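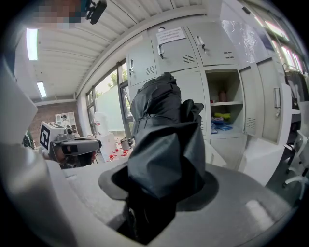 4.2 Task allocation after the changeover

The second part of the study concerns how work was divided at the Grusadville site once the sorting line had been automated. Before the changeover, textile items were sorted by hand at 3 stations, and each operator handled an item from intake to storage. Under the Clukel system the line takes over rigid and boxed goods, and the operators move to demonstration work, in which they handle soft items with hand-held grippers and the recorded motions are used to train the line. Soft goods were given priority in this work on account of their failure rate. A black item of the kind held in Figure 3, crumpled into an irregular bundle, has no stable outline from which a grasp point can be computed, and the operator must choose one by eye. The grippers carry printed markers for tracking. Demonstrations were recorded in the room where the operators also keep their lockers, and recording and ordinary use of the room overlapped for most of the shift.

Over the study period the operators recorded 2358 demonstrations, of which 630 were rejected at review. The most frequent ground for rejection was a change of grip partway through the lift. Operators reported that they changed grip without noticing, as they would with bare hands, and that suppressing the habit was the most tiring part of the job. Median time per accepted demonstration was 61 seconds, including reset. Pay grades were left as they had been in April, although the written job description still referred to manual sorting.

Figure 3. Handling of soft items with hand-held grippers, locker room, Grusadville.
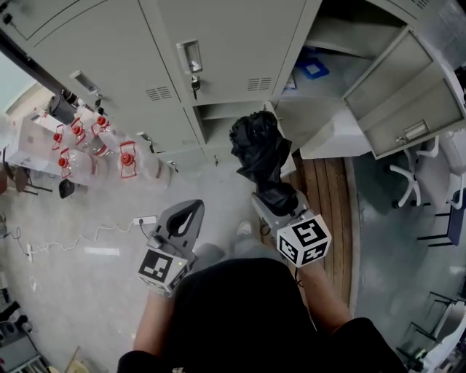

Barnabás Sipos objected, on reading a draft of this section, that the rejection figures measure the review rules as much as the operators, and that a worker whose recordings are discarded by someone in another building will treat the count as a grade whatever management calls it. We accept the first point. The rules were written at Nirkberg before any operator had used the grippers, and were not revised during the study. On the second point our interviews are divided. Operators with long service on the manual line tended to describe rejection as a judgment on their skill, while newer staff described it as a property of the equipment. The effect of showing operators the reason for each rejection was not tested and is left to the follow-up at the Amundsen site.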